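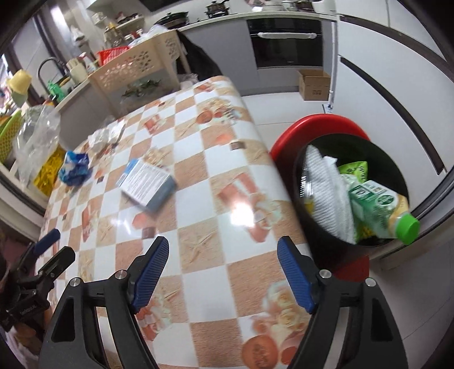 Caring for a Vinyl Tablecloth

By Tahira Mirani
Mar 2, 2022

A vinyl cloth will last for years on a kitchen table if you keep heat and strong cleaners away from it. Mine has been down since October and gets wiped after every meal.

We use cookies to remember your settings. By continuing to read you accept our cookie policy.

Daily cleaning. Brush off the crumbs first, then wipe with warm water and a drop of dish soap. Go over it again with plain water. Soap left behind dries to a dull film and picks up dust.

Grease. Sprinkle baking soda on a damp cloth and rub lightly. Scouring powder will take the print off.

Ink. Dab with rubbing alcohol on a cotton ball and rinse right away. Try a corner first – some prints smear.
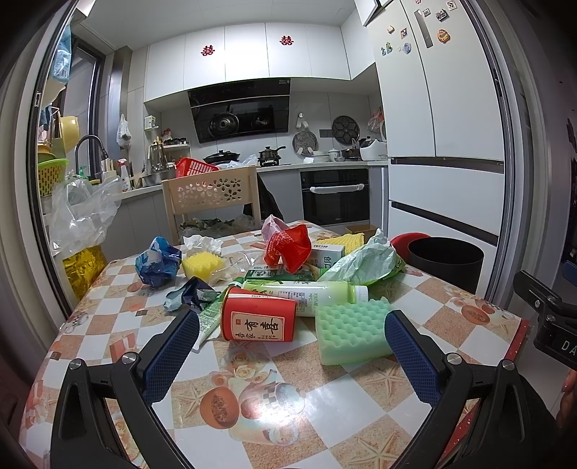 Clear everything off before you wipe, small things included.

Creases. A new cloth comes folded and stays that way for days. Put it in the dryer on low with two damp towels for 3 minutes, then spread it while it is warm. Never iron the printed side.

Sticky backing. Flannel-backed cloths can cling to varnish in hot weather. Lift the cloth once a week and let the table air out.

Storage. Roll it around a cardboard tube, print side out. Folded vinyl cracks along the lines, and a crack can't be mended – only taped from underneath.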